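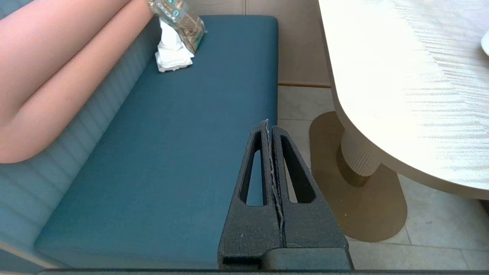

The breakfast room at the place we stayed in near Tindmont is small, and by the second morning I had a regular spot on the bench. It's one of those long upholstered seats with a ribbed back, deep enough that you end up perching on the front half if you want to reach your plate. I still prefer it to a chair. You can put your book and your snacks beside you and nobody trips over them.

We were there for 2 nights between Christmas and New Year. The room was booked late, through Nosico, and came to $771 with breakfast included, which I thought was fair for that time of year. The drive from Ustberg is some 100 kilometres and the road was clear the whole way.

Breakfast was toast, cereal, fruit and boiled eggs. Drinks were self-serve, set out on a light wood-grain table.

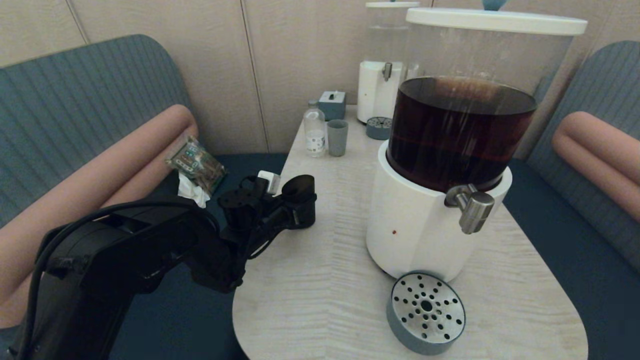
The drinks table, with the big dispenser about half full.

I had the iced tea both mornings. It was unsweetened and fairly strong, and I liked it more than the coffee. The taps are the kind you need to close properly, and the drip trays slide around if you bump them, so it pays to set your cup down first and go slowly. I learned that on the first day and used a fair number of napkins.

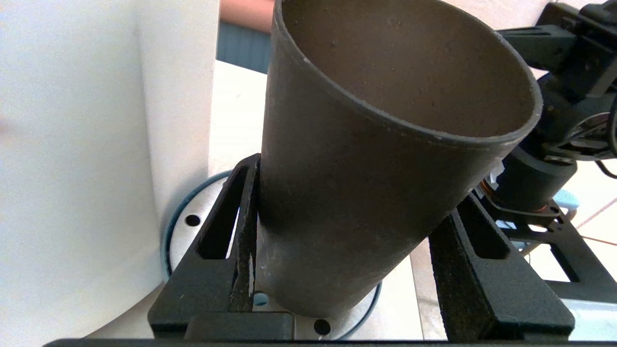
The cups were plain tumblers with no handles. I like the shape, though I'd only use them for cold drinks. At home we have a set of mugs from Henriques that hold the heat well but take up a whole shelf, and I've been thinking about swapping half of them for something simpler like this. My other half is not convinced.

I've also been looking at dispensers. We have people over most long weekends in summer and I'm tired of refilling jugs. The cheapest decent one I've found is $61 – more than I wanted to pay, but it has a metal tap and the lid comes off for washing. I'll measure the fridge before I order it.

Posted December 29, 2025
Filed under: Trips, Kitchen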